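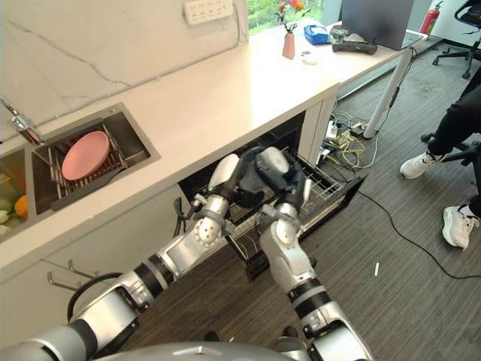 How to Clean the Filter of a Drawer Dishwasher

By Tsung-han Chu

When I moved to my apartment in Ostlow, I did not know that a dishwasher has a filter. After two months my glasses had small gray points on them and I blamed the detergent. The repair man from Gerkura wanted 249 dollars only for coming, so I learned to do it by myself. It takes around 20 minutes.

What you need

An old toothbrush, dish soap, a bowl of warm water, white vinegar and one dry towel.

Steps

1. Let the machine finish and cool down. Turn off the power at the wall.

2. Pull the drawer out until it stops. Take out the rack with two hands and put it in the sink.

3. Find the filter in the bottom of the tub. In most models you turn it to the left and lift. If it does not turn, please do not force it with a tool. Look in the manual first.

4. Put the filter in warm water with a little soap for ten minutes, then brush the mesh from both sides. A hard brush of metal can make holes.

5. Wipe the place where the filter was sitting. I often find lemon seeds there, and once a piece of glass, so go slowly with the fingers.

6. Put back the filter and turn it to the right until it feels tight. Return the rack.

7. Pour one cup of vinegar in the empty tub and run a short hot program.

How often

I do it every month. If you rinse your plates well, every second month is enough.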